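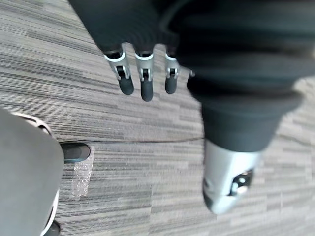
**Figure 3.** The hand in its fabric covering, seen from the wrist camera with the fingers pointing to the floor. The fingertips and the finger joints stay outside the covering.

### 3.2 Care of the covered hand

The hand used at the Humlow site is dressed in a fabric covering, which we call the Nuchit sleeve. The sleeve keeps dust and fibres away from the tendons, but it also hides small faults from the operator. For this reason we wrote a fixed service routine, and it was followed during the whole study.

The sleeve is removed after every 800 grasp cycles. The operator first moves the arm to the service pose, with the fingers pointing down, and switches off the finger drives. The thumb part is taken off before the part over the back of the hand. In our first trials at Cluvville we used the opposite order, and two times the seam near the thumb was torn.

With the sleeve off, each hinge pin is checked for side play and cleaned with a dry brush. We do not use oil at the finger joints, as it collected carpet fibre within one shift. The rubbery fingertips are wiped with water only. A fingertip is changed when its surface becomes shiny or when it turns under light pressure of the hand.

When the sleeve is put back, some loose cloth must remain over the knuckles and along the thumb. If it is pulled too tight, the thumb does not open to its full range, and the Vunov controller reports a current fault (code 216). The last step is a slow opening and closing of all fingers, repeated three times, while the current of each drive is recorded and compared with the values from the previous service.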